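Demonstration teaching (robotics)

Demonstration teaching is a way of getting a robot to do a job by having a person do it first, through the robot. The person either takes hold of the arm and moves it (hand guiding) or steers it from a distance with a second arm, a joystick or a headset (remote control, or teleoperation). The joint positions and camera views are stored, and a program is then fitted to them. Supporters describe it as programming without programmers. The description is generous, as most of the labor moves from writing code to repeating the same motion for days.

Methods

In hand guiding, the motors are set to give way under light pressure. It is cheap and easy to learn, but the teacher's own arms tend to block the cameras, and few people can guide two arms at once. Remote control keeps the teacher out of view. Its weakness is touch: most setups send little or no force back, so the operator judges contact by eye. Floor Dekker has argued that many failures blamed on the learning method were already present in the recordings. 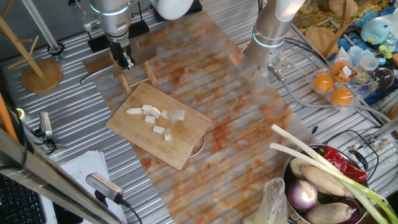
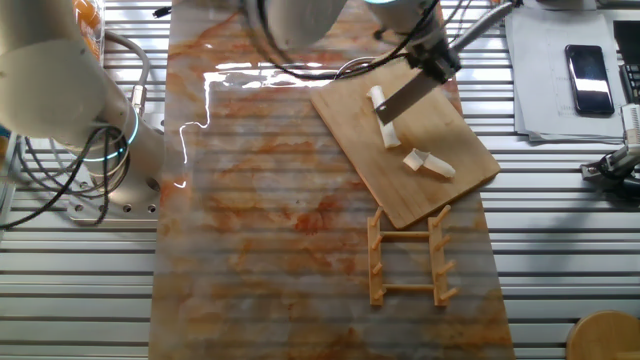

Cutting food is a popular test, and a poor one to draw broad claims from. A blade has to meet the board at a useful angle, the food may roll or stick, and force matters more than position. The way the work is laid out also does much of the robot's job for it. With white pieces of food set out on a wooden board and the knife already in the gripper, the hard questions of finding the food, picking up the tool and clearing a space have been settled by people. A program taught under those conditions has learned a narrow part of kitchen work, whatever the title of the paper says.

Reported results

The Forkley trial, led by Tsehay Derese and Babak Akbari, collected 400 remote-controlled demonstrations of slicing and kept 396. The trained program finished 88 percent of its attempts. The figure has been widely repeated – usually without the detail that "finished" meant the blade reached the board, and that slice thickness was not scored.

Rajkumari Rajput repeated the work at Kutville with 2 operators in place of one. She found that the program copied the pauses and small corrections of both, and hesitated where their habits differed. Maarten De Bruijn disputed her reading and put the hesitation down to camera delay. Neither side has released its recordings.

Commercial use

Verstraete sells a hand-guided arm for packing lines, where parts arrive in fixed positions. Critics note that an ordinary taught path would serve there just as well – and could be checked line by line when something went wrong.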